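Bisarel 77: rodilleras para descenso y enduro

Ref. 271 · Fabricante: Jalus

Rodillera de manguito con inserto viscoelástico preformado. Se lleva bajo el pantalón largo de competición y es compatible con las calzas de la misma serie. El inserto se extrae por la abertura superior para el lavado.

Características

Manguito en malla de poliamida y elastano
Panel frontal en tejido Tellex, resistente a la abrasión
Banda de silicona en muslo y pantorrilla
Cinta superior regulable con cierre de gancho y bucle
Peso: 400 g el par (talla M)

La talla se toma midiendo el contorno del muslo 10 cm por encima del centro de la rótula, con la pierna extendida. Entre dos tallas, elegir la menor.
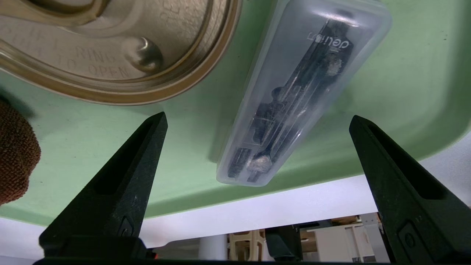

Cuidados

Lavar el manguito a mano, en agua fría y con jabón neutro. No usar suavizante ni secadora. El inserto se limpia con un paño húmedo y no debe exponerse al sol directo. Sustituirlo si presenta grietas o deformación permanente.

Disponibilidad

Tallas S, M y L en existencias. La talla XL se servirá a partir de octubre.

Ficha revisada el 21 de junio de 2021.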